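Solel cell

The Solel cell is a tabletop sorting station built around a single robot arm with a two-finger gripper. It was assembled at the Badetti workshop under Glenys Gethin and is used for pick-and-place trials with fruit and a woven basket. The arm's controller is made by Quispe.

Setup begins with the wrist camera. The operator checks that both fingertips show in the lower part of its view, then runs a 12-point calibration on the countertop. The basket is set to the right, and apples and bananas are laid out by hand.
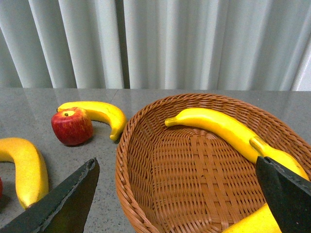
Badetti Workshop Notes, no. 143, p. 108

The dark finger plates are wiped down every Tuesday and checked for play at the screws. Plates are replaced as a pair after 990 cycles. A new pair must be zeroed with the gripper fully closed, and the camera calibration is then repeated.

The most common fault is a drift in finger opening, traced in February to a worn coupling. The repair takes about an hour and does not require removing the arm from its base. A spare coupling is kept with the Zolico tool set.

See also: Gripper; Hand-eye calibration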